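# "Ask me what it does on a bad day"

*Open day, December* 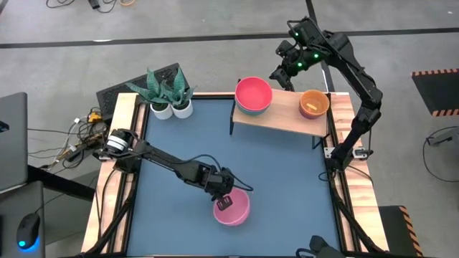

*The two-arm table on the workshop floor at Todorova, with one gripper over the pink bowl.*

Hsiu-ying Tam has been to enough robot open days to know where to stand. She picks the side of the room away from the presenter, where the cables are, and she watches the table instead of the slides.

"The slides are always finished," she says. "The table never is."

Tam ran a commercial kitchen for 18 years before she started advising aged care homes on equipment. Todorova had invited her, along with a roomful of other possible buyers, to see Miretano, its two-armed system for sorting and stacking dishes. We talked over bad coffee afterwards, and she was not in a buying mood.

Her first complaint was the crockery. A pink bowl on a bare blue surface, two short stacks of coloured bowls on a little shelf behind: she called it "a kitchen as imagined by somebody who gets takeaway." Where she worked, bowls came back with porridge set like grout. They were chipped, they were stuck together, and half of them were the same off-white.

"Pink on blue, well, I could find that without my glasses. Give it a white bowl on a white bench with a serviette stuck in it."

I put it to her that everyone starts with the easy version. She agreed, and said she'd have no quarrel with it if the brochure did the same. The brochure gives a figure of 78 bowls an hour. Tam asked on the day whether that included the times a person stepped in, and was told someone would email her. When we spoke again in January 2018, they hadn't.

She timed one stretch herself, on her phone. It took 36 seconds from the arm starting to move until the bowl was let go. "My slowest kitchenhand would have done the rack and been out the back for a smoke."

Was there anything she liked? She thought about it for longer than I expected. The arms were quieter than the Vivix unit she saw last year, and the engineer at the table answered questions straight, including the awkward ones. He told her that nested bowls were still hard, and that the gripper fingers sometimes took two when it wanted one. She wrote that down.

"He was the best part of the morning. I'd have swapped the whole presentation for another half hour with him."

She is less patient about floor space. Most of the homes she advises have a scullery you can cross in a few steps, with a trolley in it. She would want to know where all the cabling goes, and who hoses down around it. Ilov, which distributes the system here, told visitors an enclosed version was coming. Tam has heard that about other machines.

"Coming is a lovely word. I've got a dishwasher that's been coming since winter."

She hasn't ruled it out. She has offered Todorova 2 days in a working scullery, after breakfast service, with their own people there and her own bowls on the bench. As of this week there was no reply to that either.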